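Gripper comparison for small-parts handling: progress report to the Siddiqui Fund
Savstead workshop, simulation and bench work

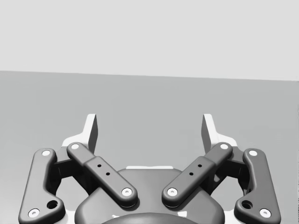 Figure 1. Linkage gripper model in simulation, wrist camera view, jaws open over the bare table.

Prepared by Rokeya Sheikh, project lead
2023-06-24

Where we are

The grant pays for a comparison of two grippers on the same arm, first in simulation and then on the bench at Savstead. The two are the four-link parallel-jaw gripper in Figure 1, which we call the linkage gripper, and the sliding-jaw gripper that Lostthorpe already uses on its packing cell. The question is which one Lostthorpe should fit when it replaces the cell, and whether a camera mounted on the wrist is enough to guide it without a second camera overhead.

The simulation part is complete for the linkage gripper and mostly complete for the sliding-jaw gripper. Bench work has started with the linkage gripper only. We are behind on the bench schedule and ahead on the software. Spending is within the budget you approved, with one transfer between lines that needs your agreement. It is described near the end.

Work done in simulation

We ran 3,000 simulated grasps with the linkage gripper. Each trial started from the same pose with the jaws open, placed a part on the table at a random position and angle, and let the controller attempt a single pick. There were no retries. A trial counted as a success if the part was still between the fingertips after the arm lifted and moved sideways.

The parts were taken from Lostthorpe's own drawings: short pipe sleeves, flat brackets, end caps and a molded clip. The clip is the hard one. It has a thin tongue on one side and a hook on the other, and it rocks when it is touched anywhere but near the middle.

The linkage gripper handled the sleeves and end caps well from the first runs. It was poor on flat brackets until we changed the approach height. The fingertips on this design do not travel in a straight line as they close. They follow a shallow arc, and the tips are lower at one point in the stroke than at another. Our first controller ignored this and held the wrist at a constant height, so the tips either touched the table partway through closing or passed over the bracket. The controller now raises or lowers the wrist during the stroke to keep the tips level. After that change most of the bracket failures went away. Those that remain are nearly all cases where the bracket lies with its long edge in line with the closing direction and is too long to fit between the jaws. A planner should refuse those picks, and ours does not yet do so.

For the clip we tried two approach rules. The first aimed for the center of the outline seen by the camera. The second aimed for the center of the thick section. The second was clearly better, but it depends on the camera seeing which side is thick, and in low contrast it sometimes picks the wrong side. We have kept the second rule and logged the wrong-side cases separately so they can be compared with bench results.

The sliding-jaw model took longer to set up than planned. The drawings we first received were for an older jaw with a narrower pad. Lostthorpe sent the correct drawings when we asked, but by then we had run a batch with the wrong pad. Those results have been set aside and are not used in any part of this report. The replacement batch is running now.

Camera position

This took more of our time than the proposal allowed for, and I want to set out why.

The wrist camera looks along the gripper from behind. With the linkage gripper a good part of the lower image is taken up by the gripper itself: the housing, the links and the pivot screws. The table is visible beyond the fingertips and in the gap between them. In Figure 1 the jaws are fully open, and the gap is wide. As the jaws close, the links move across the image and the useful area changes shape, so a vision routine trained only on the open position does badly during the last part of the approach.

We compared two ways of dealing with this. One was to mask the gripper out of the image using the known joint angle. The other was to leave it in and train on images from the whole stroke. Masking was easier to check and faster to run. It failed when the joint angle reported by the gripper lagged behind its real position, and the mask then covered part of the object or left a strip of link uncovered. Training on the whole stroke was slower to prepare but did not depend on the reported angle.

We chose training on the whole stroke for the linkage gripper. For the sliding-jaw gripper the jaws cover much less of the image and masking may be good enough. We will decide when the replacement batch is finished.

One smaller point belongs here. The white screw caps on the linkage gripper stand out strongly against the dark links. In early runs the part detector reported them as end caps, which are also small, round and light in color. Adding more images with no part on the table fixed this in simulation. On the bench we have seen it happen again under the ceiling lights, less often. We would like to keep the caps as they are, because they are handy reference points for checking camera alignment, and solve the problem in the detector.

Bench work so far

We have completed 200 bench picks with the linkage gripper, all with sleeves and end caps. Brackets and clips have not been tried on the bench.

The sleeves behave much as the simulation said they would. End caps are a little worse. They slide more on the real table than in the model, and if one fingertip touches first the cap moves before the other arrives. The simulated friction was set from a general table of values. We have now measured it with the real parts on the real surface and will rerun the end cap trials with the new figure.

Two faults stopped work on the bench. The first was a cable that caught on the wrist joint when the arm turned past a certain angle. We rerouted it and added a joint limit in the controller. The second was a loss of communication between the gripper and the controller that happened without any pattern we could find. Replacing the adapter did not help. The cause was a timeout in our own driver that was set too short – the gripper was answering, but sometimes after the driver had given up. The timeout is now 15 milliseconds longer and the fault has not come back.

The second fault cost us most of the time we are behind. We spent too long looking at the hardware before we looked at our own code. The driver now writes a log line for every missed reply, which it should have done from the start.

Controller software

All trials, simulated and real, now run from the same controller, called Idow. At the time of the last report the simulation and the bench each had their own version, and small differences kept creeping in. Merging them was not in the original plan, but it means that a change made after a simulated failure reaches the bench without being written again.

Idow records the joint angles, the camera images and the reason for each failure as the operator enters it. The list of failure reasons was too long at first and operators were choosing "other" for anything unclear. We shortened the list and added a comment box. The comments have been more use than the list.

The software still needs a proper way to stop a batch and pick it up again. At present a stopped batch has to be restarted from the beginning, and on the bench that wastes parts of a shift.

Early comparison

I am cautious about comparing the two grippers before the sliding-jaw trials are done. What can be said now is limited.

The linkage gripper opens wide for its size and suits the mixed parts at Lostthorpe. Its arc motion makes control harder, and the compensation we added must be set up again if the fingertips are changed for a different length. It also takes up more of the wrist camera's view.

The sliding-jaw gripper is simpler to control and its tips stay at one height through the stroke. In the partial results it has trouble with the larger sleeves when they are not well lined up, since there is less clearance on either side. We do not have clip results for it.

On the second question, the wrist camera alone has been enough for every sleeve and end cap position tried on the bench. I expect the clip to be the real test. If the wrong-side cases turn up on the bench at the same rate as in simulation, I would recommend pricing an overhead camera as an option.

Budget

Equipment spending is complete apart from spare fingertips. The travel line is mostly unspent, as Lostthorpe's staff have been able to join us by video for reviews. We ask to move the unspent travel money to technician hours on the bench, which would let us make up part of the lost time. No change to the total is requested.

Next steps

Finish the sliding-jaw simulation batch and choose its camera method.
Rerun end caps with the measured friction value.
Add the bracket orientation check to the planner.
Start bench trials with brackets, then clips.
Add stop and resume to Idow.
Mount the sliding-jaw gripper and repeat the bench set.

The final report was due in December and we still plan to deliver it then, provided the technician hours are approved. Without them the clip trials on the second gripper would have to be cut down, and I would want to discuss that with you before we did it.

The failure logs and the controller settings for each batch can be sent on request.

Rokeya Sheikh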